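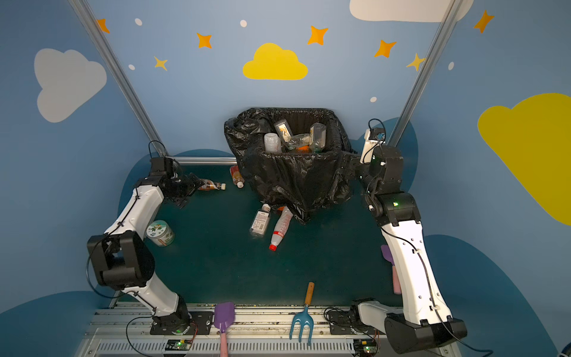
Bin station, bottle set, garden tools on the front rail.

October, 14:20

Working on the bottle clearing layout for the Sial bench. Floor is the dark teal sheet, walls are the blue ones with clouds and stars. Bin stays at the rear center with a black bag folded over the rim.

Bag notes. The Galtel liners are too long for this bin. The extra length gathers at the rim and droops, and a bottle lying close to the can ends up tucked against the plastic. Tried trimming one liner by 80 mm, which leaves enough for the fold. Will trim the rest of the roll the same way. Bag weight with a full load of empties was 1,778 g on the Trirerach scale, bin not included.

Bottle notes. Mixed labels and caps: white, red, black. Labels stay on. Clear bottles with pale labels are the hardest to tell apart once they are in a pile, so the brown one and the orange-labeled ones serve as markers when resetting. Crushed bottles take less room in the bag but roll less on the floor – keep both kinds in the set. The round container with the printed label also stays in, as the only item that is not bottle-shaped.

Tools. Purple trowels and the blue hand rake belong to the Gresus garden set, bin 37 on the shelf. Return them there before the next layout change. The rake has a wooden handle and should not be stored under the wet bottles.

15:05

Dense layout, bottles spread over the front and sides of the bin, caps pointing every way. Two clear ones lie side by side in front of the bag. Spacing to the bag is tight at the rear left, where the small orange-labeled bottle lies.

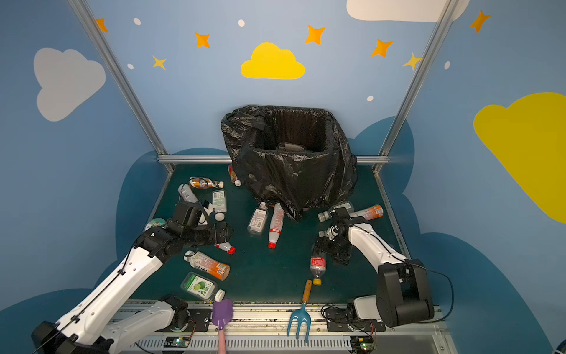 To do

Trim the remaining liners.
Rinse the tea bottles again, residue under two of the caps.
Wipe the floor sheet with plain water, no solvent.
Update sheet 309 with the bin position and the trimmed liner length.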